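In Defense of the Junk Drawer

Every shared workshop I have been part of has had the same argument, and ours came around again in September. Someone pulled out the top drawer of the tool cabinet, looked at it for a while, and asked whether we should finally do something about it. I think we should leave it alone. I also think we worry about the drawer so much that we let other things slide, and those other things cost us more.

Let me start with the floor, where I have no defense to offer. The floor of a workshop should have feet on it, and furniture, and as little else as people can manage. Ours is carpet tile in a dark streaky gray, and it hides things well. A screw can live down there until a chair caster finds it. Small scraps are the worst, the bits of foam and foil that weigh so little you don't hear them land. You put your shoe down next to one and never know it.

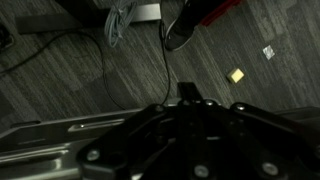
Paora Pearce disagrees with me about the order of business. Floors get vacuumed whether we care or not, Paora wrote after reading a draft of this, and a drawer never does. A scrap on the carpet is gone by the next morning. A pair of pliers under six other pairs of pliers can stay there a year, and in that time someone buys another one.

I take the point about buying doubles. We have done it. But I would ask how often it happens, and what we would pay to stop it. The proposal on the table last fall was a set of cut foam inserts from a firm called Guvero, one for each drawer, with a shaped hole for every tool. The quote came to $510. The other proposal was Clarnalance, a label and checkout system that wanted $457 up front and then a scan every time a person picked up a screwdriver. For either of those sums you can replace a lot of pliers.

The money is the smaller part of it. I have worked in a shop with cut foam in every drawer. It looked wonderful. It also meant that each new tool was a problem, with no hole waiting for it, so new tools went on the bench, on a windowsill, in a jacket pocket. After two years the drawers were still neat, and half of what we used every day was somewhere else. People had stopped opening the drawers first.

What the top drawer does now

Our cabinet is a gray metal one with a thick wooden top, and the top drawer gets most of the traffic. Screwdrivers go in it. So do the cutters and pliers and scissors. There is a dark liner at the bottom, which you will have to take on trust for most of its area. When you want a thing, you pull the drawer out all the way and you look.
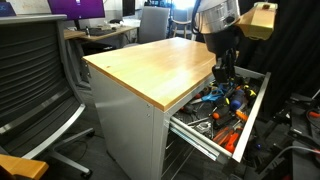 Looking is quicker than people say. I have never timed it and I don't plan to, but the handles do a lot of the work. Orange is one kind of thing to me, blue is another, and after a few weeks you know that the blue scissors show up from across the room. Color is a labeling system that came free with the tools. It survives being dropped, and it still works when a visitor uses the drawer for the first time.

Putting things away is quicker still. You drop the tool in and push the drawer shut. This is the part the foam people leave out. A storage system has to be judged at the end of the day, when everyone is tired and wants to go home, and at that hour an open drawer with no rules beats a perfect drawer with 1000 little rules. The tool goes back because putting it back takes no thought.

I will admit to limits. A drawer like this is fine for handles and bad for edges. Loose blades should have their own box with a lid. Anything that has been calibrated should stay in its case. Drill bits and hex keys sink to the bottom of any pile and deserve a tray. And if the drawer ever gets too full to close, it has become a different problem, and then I will help to thin it out. I would start with the duplicates, to please Paora.

The worktop is where I get strict. It is a good slab of wood with rounded edges, a few small dark marks on it, and I don't mind marks. I mind it being used for parking. A worktop is valuable for the space on it, and every tool left there takes some of that away from the next person. When the drawer is open and the wood is bare, I can set a job down and start.
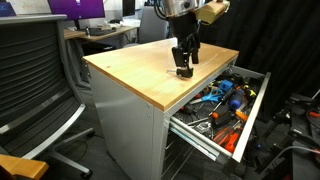 The one-tool problem

My real complaint is with the single tool left out. A whole mess gets noticed and dealt with. One screwdriver doesn't look like a mess at all. It looks like someone is coming back for it, so the polite thing is to leave it be, and everybody is polite. By evening it has company. I have seen a bench go from clear to unusable this way without a single person doing anything you could call careless.

The cure is dull. If you see one tool on the top, assume it is abandoned and put it in the drawer. If its user returns, they know where to look, and that is the great strength of having only one place to look.

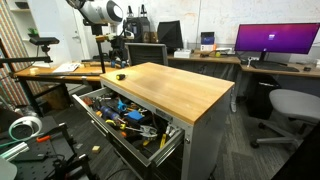
Skestau Workshop Group – Members' Opinions

Some will say this is a low standard, and that a group which leaves its drawer in a heap will leave everything in a heap. I don't see the link. My friend Baek keeps the cleanest kitchen I know, and has a drawer by the stove where peelers, string, corks and a bent whisk lie on top of each other. Nobody who eats there has suffered. Baek wipes the counters every night and gives the drawer no thought, and I think the effort is in the right place.

We have a limited amount of tidying in us. I would put ours into the surfaces: the bench top first, then the floor, then the tables along the side, where cable and tubing tend to settle and stay. Those are shared space, and clutter on them stops other people from working. The inside of a drawer gets in the way of very little as long as the drawer opens and shuts.

So my vote on the foam is no, and my vote on the scanner is a firmer no. I would spend a small part of that money on a lidded box for blades and a decent hand broom, and hang the broom where it can be reached from the bench. Paora wants a tray for the pliers as well. I can live with a tray for the pliers.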